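To: members list
Subject: Re: Flag placement at Tullska and the order of the wreath ceremony
July 2018

Replying to the whole list, as several people wrote to me off-list with the same questions. The earlier message is quoted first for anyone who joined after June.

> The cemetery office at Tullska has agreed to let us place
> grave flags again this year ahead of the November observance.
> They would like one contact for the whole group and not a
> separate call from each post. They also say that flags left
> out past the agreed date last year had to be picked up by
> their mowing crew, and they don't want that to happen again.
>
> Three things need to be settled before the fall:
>
> 1. Who orders the flags, and from where.
> 2. Whether the wreath ceremony comes before or after the
> reading of the names.
> 3. Whether we run a bus from Bomska.
>
> Please send your views to the list. If your post has already
> made plans of its own for the day, say so now so we don't end
> up with two ceremonies at the same hour.

On the first point, the Bomska post has ordered from Ruvitz for several years and is willing to place one order for everybody. The flags are the small stick kind, 12 by 18, with a plain wood staff and no gold tip. The cemetery rules don't allow the gold tip in the older sections, so please don't buy your own to match what you have at home. If your post has flags in storage from last year, look them over before you count them as usable. Faded or torn ones should go in the retirement box at the Bomska hall. The box is inside the side entrance and the lid sticks.

Ruvitz needs the order by the end of September. They ship by the case and will not split one. Each post should send me the number it needs, with the section of the cemetery it plans to cover. Don't round up to be safe. Last year two posts covered the same rows on the east side and the rows by the pump house were missed until the morning of the ceremony.

The section map the cemetery office gave us has changed. What used to be called the annex is now part of Section 5, and the row numbers there start over from the road side. If you have an old copy of the map, throw it out. The new one is at the hall, and the office will hand you one if you stop in before they close at 3 p.m.

For the second point, most of the replies so far want the reading of the names first and the wreath after. I agree with them. When the wreath goes first, people take it as the end and start walking to their cars while the names are still being read. With the names first, the order would be:

Posting of the colors
Pledge
Invocation
Short welcome
Reading of the names, with bell
Laying of the wreath
Rifle salute
Taps
Benediction
Retiring of the colors

We have 37 names to read this time. At the pace we used last year, with one stroke of the bell after each, that takes a little under ten minutes. Please check the spelling and rank of the names your post submitted. The list will be at the hall and I can mail a copy to anyone who asks. Corrections have to reach me before the program goes to the printer. After that we can fix what is read out loud but not what is on paper.

Seating is the part that gives me the most concern. The cemetery has no chairs of its own. We have used the folding chairs from the hall in the past, and those are fine on the paved circle but they sink on the grass if there has been rain. The front rows should be on the pavement and kept for Gold Star families and for anyone who has trouble standing. Everybody else who is able should plan to stand or bring a lawn chair.

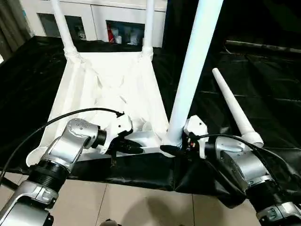
Yáñez wrote back on this to say that the front rows filled up early last year with people who didn't need them, and that two older widows stood through the whole service before anybody noticed. The same message asked for ribbon across those rows and a person posted at each end until the colors come forward. I think that is right and we should do it. The ribbon should be plain white or blue. We need four people for this, two for each side of the aisle, and they should be people who don't mind telling a stranger politely to sit somewhere else.

Yáñez also raised the matter of the sound system. The speaker at the back cut out during the invocation and the people standing by the gate heard nothing after that. The hall's system runs on a battery that is getting old. The Tullska post has offered theirs, which has a wireless microphone and a second speaker. I would like to accept, and to set it up the afternoon before and try it with somebody standing at the gate. It can't be left out overnight, so whoever sets it up will need to be there early the next morning as well.

On the third point, the bus. It costs the same whether it is full or not, and last year it ran with around 20 riders. Some of those riders had no other way to get there. I would rather keep the bus and look for a smaller one than drop it. If your post has a van and a licensed driver, let me know. Two vans making the trip from Bomska would do the same job, and they could park by the chapel, where the bus can't turn.

If we do keep the bus, it should leave from the hall lot and not from the shopping center. People were confused about which end of the shopping center was meant, and the driver waited as long as he could. The hall lot has one way in.

A few smaller items that came in with the replies:

Rifle salute. The cemetery asks that we warn the neighbors on the north side. I will take a printed notice to those houses a week ahead. It is also worth a sentence in the welcome so that people with small children, or anyone who would sooner step away, can do that before it starts. Dogs should be left at home.

Taps. We have had a live bugler in the past and expect to again, but this isn't confirmed. If your post knows a high school player who can do it, please ask. We do have the electronic bugle as a backup. Whoever carries it should check the battery at home and not in the parking lot.

Dress. Post caps and jackets for those in the color guard. Others can wear what they like. White gloves are in the cabinet in the kitchen at the hall, mostly in large.

Flag pickup. This is the one the cemetery cares about. The flags come down 2 days after the observance, starting at 9 a.m., and every post that puts flags out is expected to send people to take them in. Carry them rolled and bundled with a rubber band, and bring them back to the hall dry if you can. If it rains on pickup day we do it anyway – the mowing crew is scheduled behind us and the office was clear on that.

Coffee. The hall will be open after the service. The Bomska post is handling coffee and rolls. If you want to bring something, bring something that doesn't need to be kept warm, as the oven is out.

Programs. We had far too many last year and the extras are still under the stage. I plan to print fewer and ask families to share. Please don't take a stack home for members who weren't able to come until the service is over.

What I need from each post, by reply to me or to the list:

- number of flags and which section
- corrections to the list of names
- whether you can send people for pickup
- van and driver, if you have them
- anyone willing to stand by the reserved rows

If your post isn't taking part this year, please tell me that too. I would sooner have a plain no than leave rows uncovered.

The next planning meeting is at the hall at 7 p.m. on the second of August. Use the side entrance, as the front steps are being repaired.

3 replies
Share this message · 5 shares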